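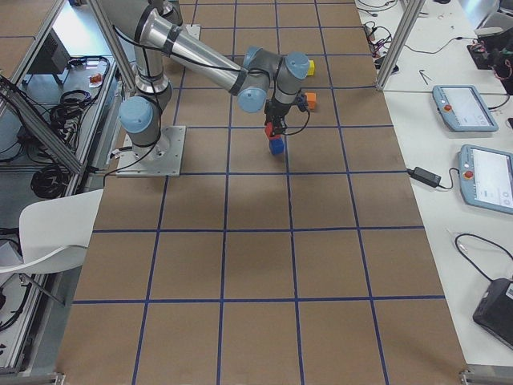
Dokero has extended its Randier range of work-surface coverings with a heavier brown sheet for large tables, available to order from 20/07/2023. The sheet is supplied plain and is marked out by the user. Dark blue tape laid in a regular grid stands out clearly against the brown, and small blocks in red, blue, yellow and orange are easy to tell apart on it. Square size is left to the customer.

Randier sheets are intended for sorting, stacking and layout work in which items have to be returned to known positions. The covering is fixed at the table edges and can be cut with a knife to fit round plates or other fittings. Worn sections may be lifted and replaced without stripping the whole table.

The heavier grade was tested at the company's Menon site, where work began in February. Test pieces were taped, cleared and re-taped 400 times. Wear was checked by eye and by measuring the surface at each tape line. Nearly 3000 sheets have been produced for the first delivery.

Sheets are packed flat, 2 to a carton, under order code 2149. Tape is sold separately. The existing lighter grade remains on sale and there is no change to its price.

Orders are handled by Darkent, which distributes the full Randier range. Samples of both grades can be requested from Darkent by trade customers.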